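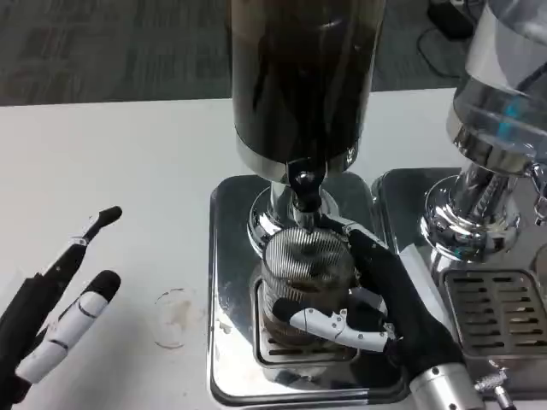
Figure 2. Ground coffee in a glass cup under the spout of a grinder.

4.2 Do short naps protect the heart?

The claim that a short afternoon nap lowers the risk of heart disease rests on less than most news stories suggest. Of the 29 papers we read in full, only 2 assigned people to nap or not to nap. The rest asked people about their habits, often a single time, and then waited to see who got sick. Ametepe and Kasprzak treat this as a minor weakness. We do not agree.

People who nap by choice differ from people who can't. They are more often retired, they work fewer night shifts, and they have a quiet room to lie down in. Statistical adjustment can remove part of that gap, but only the part that was measured. In the Nukeck cohort, job type was recorded as "working" or "not working," which puts a truck driver and a school principal in the same group. Coffee and tea were entered as one yes-or-no item, and bedtime was not asked at all.

There is also the problem of people who nap because they are already unwell. Benavides tried to deal with this by dropping everyone who died in the first two years of follow-up. Her main result got weaker but did not go away, and she reads that as good news for naps. We read it with more caution. Heart failure and sleep apnea can make a person tired for much longer than two years before anyone writes down a diagnosis.

The two trials do not settle the matter either. Flestex enrolled 100 adults and measured blood pressure in the early evening, when readings may still reflect the rest itself. Mimis was larger, with 485 adults, but it relied on sleep diaries, and many people in the no-nap group reported napping anyway. Neither trial was long enough to count heart attacks or deaths. A small drop in blood pressure is welcome, though it is a long way from the headline that naps save lives.

Ní Mhurchú has argued that advice to nap is harmless even if the benefit is unproven. That may hold for healthy adults who sleep well at night. For people with insomnia, a nap late in the day can make the next night worse, and most of the papers reviewed left those people out. Until a trial includes them and follows them for several years, we see no sound basis for telling patients to nap for the sake of their hearts.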